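Bench Tips: Software for Small Grippers, and How Much of It to Believe

Filed under: Workshop, Automation, Things I Keep Having to Repeat

Every few months somebody sends me a link to a planner or a grasp detector that will "just work" on a home bench. I try most of them. Some have stayed installed. These are the tips I give people who ask, minus the swearing.

Start with the dumb version. Before you install any perception package, write a script that moves to a fixed point, closes, opens and goes home. Run it 60 times with a wood block taped down where you want it. If the fixed script misses, a neural network on top of it will miss too, and you'll have a much harder time finding out why. Milagros Pascual lost most of December to a "vision problem" that was a loose set screw.

Don't trust the confidence number. Orko prints a score next to every grasp it proposes, and people treat it like a weather forecast. On my bench it gave high marks to a stripe in the wood. Log the score and log whether the part came up, then compare the two after a couple of evenings. Mine had very little to do with each other.

Check the empty table first. Feed your detector a clear work surface, with the lights you really use, and see what it claims to find. Grain, glare and crumbs are all fair game to a model trained on gray mats. If it reports objects, fix that before you put a single part down. A roll of plain matte paper costs less than a weekend of retraining. Yes, the demo videos all use a plain mat. Draw your own conclusions.

Wipe the pads. Lint on the rubber shows up in a close camera view, and it travels with the fingers, so a tracker may decide it's a feature worth following. Lint-free cloth, a little rubbing alcohol, let it dry.

Set your timeouts by hand. Belmonte ships with a planner timeout of 5 seconds and will happily return whatever it has when the clock runs out. I use 2 and make it fail loudly. A planner that needs longer than that to cross an open tabletop has a bad collision model, usually a box somebody drew around the table and made too tall.

Mask the fingers, but carefully. If the camera rides with the gripper, the fingers are always in view and something has to tell the software to ignore them.

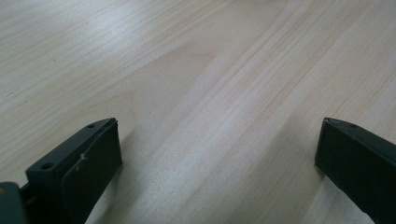
A fixed mask is fine as long as the fingers don't move, and of course they do. Hui-mei Au keeps one mask for open and one for closed and switches on the commanded width. I was rude about that when she showed me, and I now do the same. The automatic masking in Cotodov is supposed to handle every position in between. It ate the corner of the part so often that I turned it off.

Watch for shadows near the mask edge. They move when the gripper moves, and a depth guess made from a single camera can turn one into a ridge. Add a second lamp on the other side before you start tuning thresholds.

Save raw frames. Keep the last 300 before any failure, uncompressed if you have the disk. The processed ones have already been through the code you're trying to debug.

Pin your versions. Write them on masking tape and stick it to the controller. I updated Droterard on a Tuesday to get one bug fix and the wrist axes came back with flipped signs. Nerea Nieto says the release notes mentioned it. I've read them twice and I disagree.

Next time: whether you need a simulator at all. Kerttu Mustonen says yes. I've asked her to bring numbers.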